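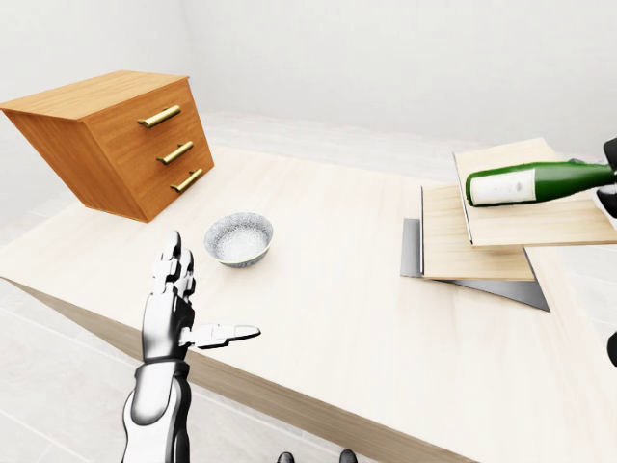
Grusine Community Seed Library
Progress report to the Narkar Fund, second half of the grant year
Sat 16 November
Prepared by Floarea Iordache, project lead

Short version

On track with lending, behind on the germination testing, a bit under budget on supplies. Sorry this is brief, we are in the middle of seed cleaning and I'm writing between batches. Full receipts went in the other envelope.

Lending and returns

1,951 packets lent since June. Target in the proposal was lower, so happy with that. Beans and tomatoes go first, as always. Squash went faster than expected and we ran out of the Radu pumpkin before the Narkar Street branch got any. Have asked two growers to isolate a bigger patch of it next year.

Returns: 1,049 packets back so far. More will come in, people are still drying peppers. Return quality is mixed. Lettuce comes back full of chaff and a lot of envelopes have no year on them. We changed the return slip in the fall — the year box is now at the top and bigger — and the newer ones are better filled in.

Cross-pollination is still the main headache. Three squash returns were pulled from lending as the grower had zucchini next to them. We kept them in a seperate bag marked "unknown" and gave them out free at the plant swap, clearly labeled.

Workshops

16 held, 18 planned. The two missing ones were both wet processing for tomatoes, canceled when the library's sink was out of order. Rescheduled for late winter using frozen pulp. Not ideal but the method is the same.

Best attended was seed saving for renters (containers, balconies, shared yards). Waiting list every time. Would like to run it more next year and drop the soil science evening, which drew four people and one of them was lost.

Spanish handouts are done. Romanian ones half done, I'm translating those myself so no cost to the grant.

Storage and labeling

Paper envelopes inside lidded jars, silica packs swapped monthly. Humidity stayed where we want it except for one bad week in August when the basement dehumidifier quit. Replaced from the contingency line. No mold found after but the onion and parsnip seed from that shelf should be tested before anything else goes out.

Floseo, the catalog software, is working OK. Printing labels from it is slow. Branch staff have gone back to handwriting for small lots and typing it in later, which means some lots are on the shelf but not in the catalog. Needs fixing before spring.

Small drawers sorted by family, not alphabetically, is going over well with borrowers. Staff less sure. We'll keep it through spring and then decide. 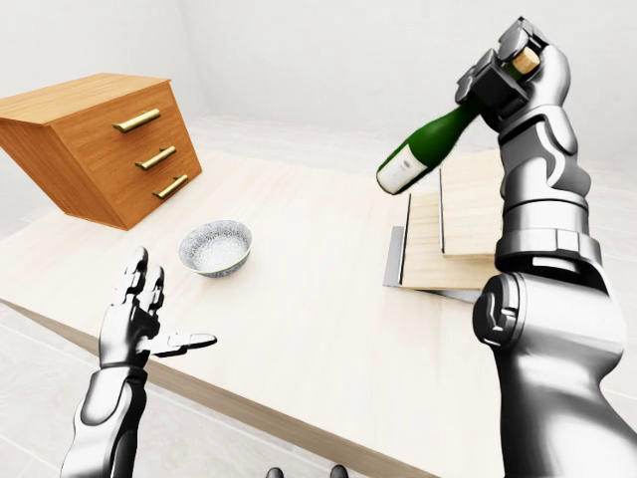

Germination testing

This is where we are behind. Plan was to test every lot over three years old by now. Beans, peas and corn are finished. Brassicas started. Carrots, onions and parsnips not started, and those are the ones that lose viability fastest so they're next.

Reason is mostly hours. Testing was budgeted as a summer job and the summer went to lending. Heat mat arrived late too.

Budget

Supplies under, mainly because envelopes were donated. Equipment slightly over (dehumidifier). We'd like to move the leftover supplies money into paid hours for testing. Please let us know if that needs a formal request or if a email is enough.

Before the next report

Finish testing carrots, onions, parsnips.
Enter the handwritten lots.
Hold the two tomato sessions.
Get spring packets to both branches by the end of February.

Spreadsheet with lots and returns can be sent any time, just ask.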